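4.2 Cables as the last thing anyone packs

Our participants were articulate about boxes and evasive about cables. Asked how a cord should be stored, most of the 25 households described a method they had read somewhere; asked to open a drawer, they changed the subject. Wei and Tsai (the first two coders) settled on three terms for what the drawers held: coil, bundle and regret.

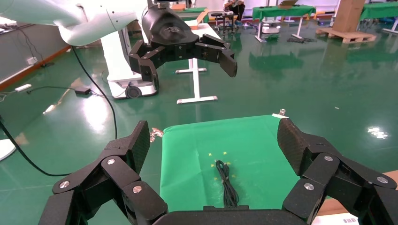

The coil has the best reputation of the three and the shortest life. It holds its shape only while it is left alone, a condition few cords enjoy. A narrow loop of the kind seen on the green cloth in Figure 7, with a few strands already crossing, was coded as a bundle by Wei and as a coil by Tsai, who is the more forgiving of the two. Shek broke the tie in favor of bundle. We kept the stricter rule for all 354 items, at some cost to office morale.

Boxes complicate matters. A cord that comes attached to its device cannot be filed separately, and respondents tended to put the device in first and deal with the rest by closing the lid firmly.

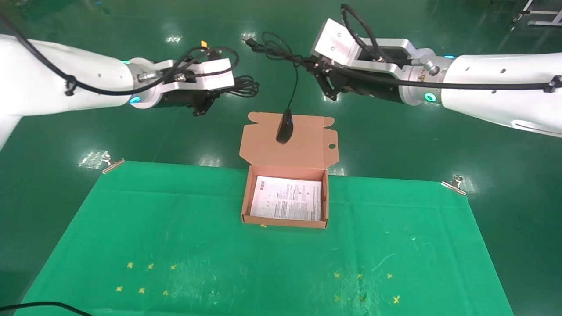 Printed instructions fared better, being flat. They were kept by nearly every household and, by their own account, read by very few. One respondent had saved the sheet for a Nollby lamp long after parting with the lamp, and saw no contradiction in this.

Figure 7. Corded items and packaging on the green work cloth.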